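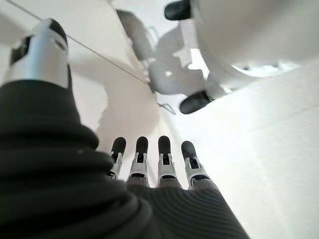

Glykeria Tzavaras would like the word "specialist" removed from the goalkeeper's job description altogether. A goalkeeper, in her view, should be coached as a footballer who is permitted to use the hands, and the lower divisions have been slow to accept what follows from that. Clubs that would never send out a centre-half without a week's work on his positioning have been content to let their goalkeepers warm up with the substitutes and hope for the best.

The Jotard League, whose clubs are mostly semi-professional and train on two evenings a week, has spent the past three seasons attempting to put this right. Under the arrangement now in force, member clubs without a goalkeeping coach of their own may send their players to a shared session at Rinach, where the league has the use of a full-sized artificial pitch and a smaller covered area behind the west goal. The sessions begin at 7 p.m. and run from the end of pre-season until the final round of fixtures.

The origins of the scheme lie in a poor winter. Loma Athletic, then second in the table, lost their first-choice goalkeeper to a shoulder injury in November and turned to a 17-year-old who had played one senior match. He conceded four at home to Alemneh in front of a crowd of 1253, the largest of the league season, and three of the goals came from crosses. The club's own review of the match found no fault with his attitude or his bravery. It did find that he had received no individual coaching since leaving under-16 football.

Other clubs recognised the account. When the league wrote to its members the following spring, most replied that their reserve goalkeeper trained with the outfield players for the whole of the session and faced shots only when the forwards required somebody to shoot at. Several had no reserve goalkeeper at all and relied on a defender who had volunteered.

Tzavaras was asked to draw up the first programme. It is a plain document and a fairly strict one. The opening block deals with footwork, the second with crosses and the third with distribution, and shot-stopping, which most goalkeepers regard as the enjoyable part, is held back until each player has satisfied the coaches on the other three. There were complaints about this in the first season. There have been fewer since, although one goalkeeper from Alemneh continues to ask on arrival whether tonight is shooting.
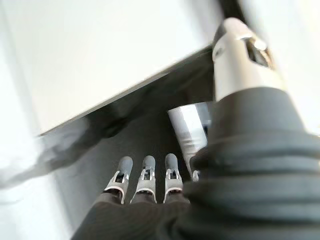
Handling is taught from the beginning at Rinach, whatever the age or record of the goalkeeper. Players who have relied for years on quick reactions are often found to be meeting the ball with stiff hands, and a stiff hand tends to send a firm shot back into the middle of the penalty area. The coaches ask for fingers set side by side and opening a little towards the tips, an arrangement close to that of the three grey fingers shown here, with the outer two leaning gently away from an almost upright middle one. The thumbs are brought in behind the ball when it arrives at chest height or above. For low shots the little fingers come together and the forearms follow. Players repeat the movement from a short throw, then from a volley, and finally from a struck ball with a defender crossing the line of sight.

Crosses take up the greater part of the autumn. A goalkeeper at this level can expect heavy traffic at corners, and the referee's protection varies from ground to ground. Loma's pitch is narrow, so that a long throw reaches the six-yard box with ease; at Jotard Park the wind blows along the pitch from the open end and can hold a high ball up for longer than visitors expect. The programme asks goalkeepers to decide early and to call early, and a late call is treated as an error even if the ball is caught. Defenders from the member clubs have been invited to attend these evenings, and about half of the clubs now send at least one.

The matter of distribution has proved more contentious. Some managers want every goal kick taken short, having watched it done well on television, and send goalkeepers to Rinach with instructions to that effect. Others want the ball as far up the pitch as possible. The coaches have declined to settle the argument. A goalkeeper is taught both methods, along with the throw from the shoulder that is now rarely seen, and the choice remains with the club.

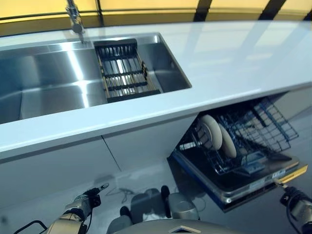
Ferhat Işık has heard the case for the scheme several times and remains unconvinced by parts of it. A shared session, he argues, teaches a goalkeeper to work with other goalkeepers, when the relationship that decides matches is the one with his own back four. He would prefer the league to spend the money on training a coach at each club, even if that meant a lower standard of instruction in the early years. He also objects to the travelling, which for players at the far side of the league can mean leaving work early.

These points were considered when the scheme came up for renewal, and the league has gone some way towards meeting them. Every club may now nominate one person to attend the sessions as an observer and to take the exercises home. A contribution of 200 pounds a season is available towards travel for those clubs with the longest journeys. The request for a second venue was refused on grounds of cost, though it may be raised again.

Whether results have improved is difficult to establish. Goals conceded from corners fell last season, but so did the number of corners, and two of the division's best headers of the ball moved to other leagues in the summer. The league has been careful to make no large claims. Managers speak more readily of the change in their reserve goalkeepers, who arrive at matches having done recent and serious work.

At 33, the former Alemneh captain Tzavaras describes only as "the one who talks" has become the oldest regular at Rinach. He took up goalkeeping late, after a knee operation ended his days in midfield, and his distribution needed no attention. His handling needed a good deal. He has since played a full season in the first team and missed one match.

The goalkeeper who conceded four against Alemneh is still at Loma. He spent last season on loan, returned in time for the opening fixtures and has kept his place. The next intake at Rinach begins with footwork, and the places for it have all been taken.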